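3.2 Storage furniture and the handling of household packaging 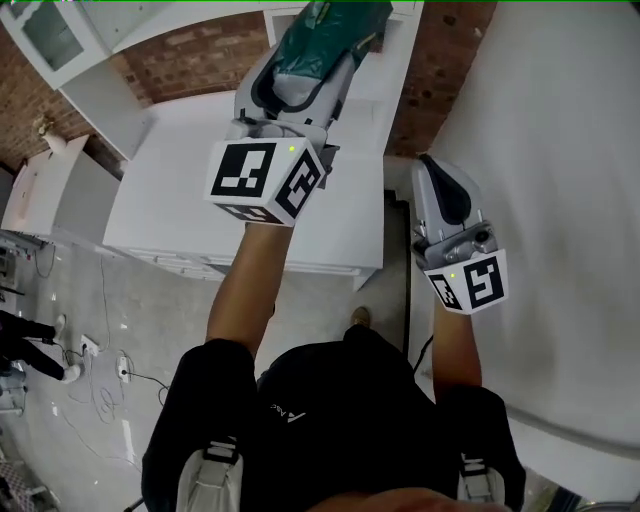

Figure 4. A dark green bag or wrapped package held over a white cabinet with a row of drawers.

The second part of the study looked at where households keep packaging between the moment it is emptied and the moment it leaves the home. Earlier work has mostly dealt with the kerbside stage, when the material is already in a bin and can be weighed. Much less is known about the hours or days before that, when bags, wrappers and boxes sit on worktops, in drawers or behind doors.

Households were recruited in two districts, Grarent and Bezerra. Both have a weekly collection, but they differ in housing. Grarent is mainly terraced houses with a back yard, while most homes in Bezerra are flats with shared bins at ground level. In total 456 households returned a usable diary. Each diary covered 29 days and asked for one line per item of soft plastic packaging: what it had held, where it was put down first, and where it went next. Rigid plastics, glass and card were left out of this part and are dealt with in Section 3.4.

The diaries gave 2,739 entries that named both a first and a second place. Entries with only one place were kept for the overall totals but are not used in this section. Where a household wrote "side" or "top" without saying which piece of furniture was meant, the entry was coded as an open surface. A cabinet with a flat top and drawers, of the kind shown in Figure 4, could therefore appear under two codes, as an open surface and as closed storage. The two were never merged, even when it was clear from the diary that both entries referred to the same piece.

Open surfaces were the most common first place in both districts. The second place varied more. In Grarent, packaging tended to go straight from the surface to an outdoor bin. In Bezerra it was more often moved to a drawer or a hook and kept there until someone was going downstairs – in several diaries this happened only on a Thursday, the evening before collection. Bags that could be used again followed a different route in both districts. They were folded or pushed into a drawer and many were not mentioned again before the diary ended.

The coding scheme was adapted from the Kovach list, which has 40 categories of domestic storage place. Several of these, such as the pantry and the coal store, were not used by any household and were dropped. Two were added: the inside of another bag, and the floor beside the bin. The second of these was frequent in the Kekirier pilot and had been recorded there under "other".

Diaries depend on people remembering to fill them in, and entries became shorter towards the end of the period. Small wrappers are probably under-reported throughout. For this reason the section compares routes between places and makes no estimate of the weight or volume of material kept in the home.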